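Nikport try again, this time with a kicker

Nikport come home on Friday needing a win, which is what we wrote in this space before the last home game, and the one before that. The regulars can skip this paragraph. For anyone who has just subscribed, the club has a fine defense, a decent running game and an offense that treats the last 12 yards of the field as private property.

The visitors are Codov, who have two losses and a bad habit of giving up big plays early. They also have the best pass rush in the league, so it would help if our tackles remembered the snap count. Three false starts on one drive last time out was a lot, even by our standards. The coaching staff called it a communication problem. From the cheap seats it looked more like a standing still problem.

The good news is on special teams. The new kicker has been hitting from distance all week in practice, and after a season of watching extra points sail toward the parking lot, we will take it. He will not have the wind he had at Erusetti, where you could have punted a sofa 50 yards, but he looks calm and he owns a tee.

Codov like to run left, then run left again, then fake a run left and throw to the tight end. Everybody in the league knows this and he still catches it. If our linebackers can stay home for one half of football, the game should be close going into the fourth quarter, when we traditionally find something new to worry about.
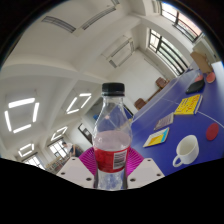
As for the line, the prediction pool has Codov as narrow favorites, and that seems fair. We went with Nikport by 2, on the grounds that a safety is the one score we haven't blown yet this season. Last year's meeting drew 2000 people and finished on a missed field goal. There are 300 seats left on the east side – bring a cushion, those benches have not improved since October.

Gates open at 6 p.m. and kickoff is at 7. The Hồ food stand is back behind the north end zone, with the same menu and a shorter line if you go before halftime. Parking is on the grass again unless it rains, and then it is still on the grass, only deeper.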